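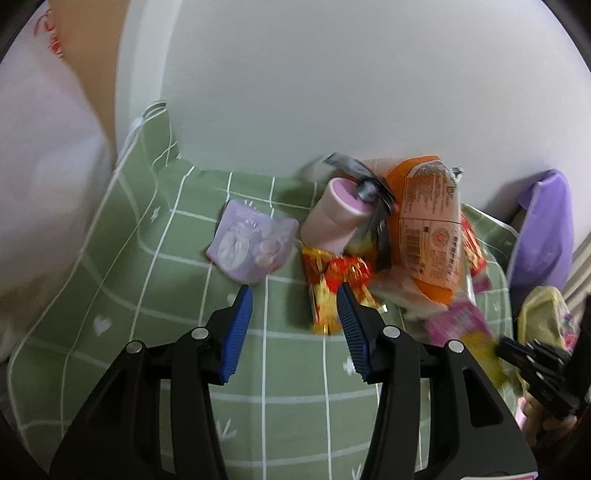 A flat lavender packet and a pink container on green cloth with white grid lines.

Packing a Snack Bag: How Does It All Fit?

You have a pile of snacks. You have one bag. The bag looks too small. Is it?

Maybe not! A lot depends on shapes.

Flat things first. A flat packet hardly takes up any room. Slide it down the side of a bag and you still have space for more. Stack a few of them, same thing. They lie on top of each other like pages in a book.

Round things are harder. Take a cylinder (say SIL-in-der), the shape of a soup can. The sides curve. Put two cylinders next to each other and there's a gap between them, always. Nothing big fits in the gap. Something small and bendy might.

Ever wonder why chip bags are so puffy? It's gas in there, mostly nitrogen. Keeps the chips from getting crushed, keeps them crisp too. But puffy bags are room hogs. And you can't squash them flat or, well, crumbs. So they go in last, on top.

Now the bag. A box has stiff walls. A cloth bag doesn't, it bends around whatever you put in it. Poke a jar in and the cloth bulges out to make room. Good for odd shapes. Bad for standing up by itself! Half empty, it flops over.

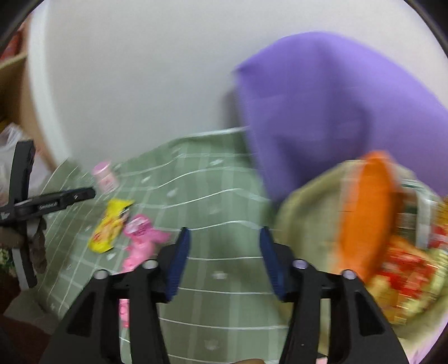 Bright packages in a light olive-green bag. The little jar with the pink lid is on the sheet.

Cloth sheets make a nice packing spot, by the way. A bed is big and soft, and you can spread everyting out and see it all at once. A sheet with a grid is even better. Line things up on the squares and you can tell which one is longer. No ruler.

Words to know

Cylinder: a shape with two round ends and a curved side.
Volume: how much space a thing takes up.
Flexible: bends without breaking.

Try it yourself

You need: a cloth bag, a shoebox, and 8 snacks or small things from the kitchen. Ask first.

Put all of it in the shoebox. Does the lid close? Take it out, try again in a different order. Big things first this time. Then small things first. Which way was easier?

Same stuff, cloth bag now. Heavy things at the bottom, puffy things on top. Lift it by the handles. Did anything get squished?

Write down what you tried. Drawing it is fine to.

One more thing to think about. A jar holding 200 milliliters of cream takes up more than 200 milliliters of room in your bag. Why? The jar has walls, and a lid. Those need space as well. Thick walls, more space. Look at the jars at home and see which ones have the thickest sides.

Got a packing trick? Tell your class, or get a grown-up to help you send it in to the Pranden kids' page. Next topic, coming in April: why do zippers get stuck?

Written by Han-gyeol Wang
February 10, 2025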